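### 4.2 Comparing the two finger sets on the box task

By this point I'd got fairly fond of the Utach fingers, so I should say up front that I went into the comparison expecting them to win. They're stiff, they come to a clean narrow edge, and on the block tasks in 4.1 they hardly put a foot wrong. The Golitz set is softer and wider at the tip, and I'd more or less written it off as the one you bolt on for fruit. Tatiana Kadlec told me to stop guessing and run both on something awkward, so we did.

The awkward thing was a cardboard box with an opening low down at the front, and a small soft ball that had to go through it. We picked the ball on purpose. It gives when you squeeze it, it rolls if you nudge it, and it's round enough that a straight-edged finger touches it over a very small patch. The box has its own troubles: the flap over the opening sags a bit, and a wrist that comes in too high will catch it and drag the whole lot across the table.

Each finger set got 400 attempts, all on the same arm and with the same Hosoda controller, using the gains from Section 3. We ran another 34 with the Utach fingers while we sorted out the approach height, which makes 834 in total, but those 34 are left out of everything below. An attempt counted as a success if the ball ended up wholly inside the box and the box hadn't shifted by more than 10 mm (I measured this against pencil marks, which is crude but hard to argue with).
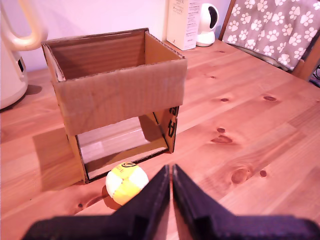

The trouble nearly always came in the last bit of the approach. With the stiff fingers, closing a touch off-centre was enough to send the ball off to one side, and the controller would then chase it, which is fun to watch once. The wider tips were far more forgiving here — they'd wrap round a bit and pull the ball back to the middle. I hadn't expected the difference to be so plain, and I'd have saved us most of August if I'd looked at the contact patch first.

Letting go was another matter. The Golitz tips are grippy, and they sometimes hung on to the ball just long enough to carry it back out again as the arm withdrew. Opening more slowly helped a little. Adding a short pause before backing off helped a lot more, and we kept that pause in for both sets so the comparison stayed fair. The Utach fingers had no such problem: once they opened, the ball stayed put.

So which would I choose? For this task, the softer pair, and I say that through slightly gritted teeth. If the opening were any narrower I'd change my mind, as the wide tips already brush the sides when the wrist is a few degrees out. Tatiana thinks a stiff finger with a thin pad would beat them both, and we're making a set at Otthorpe to try it. The pads are glued on by hand for now, so I wouldn't read much into the early runs, and they're kept out of Figure 4 (the view down the fingers on the way in to the ball).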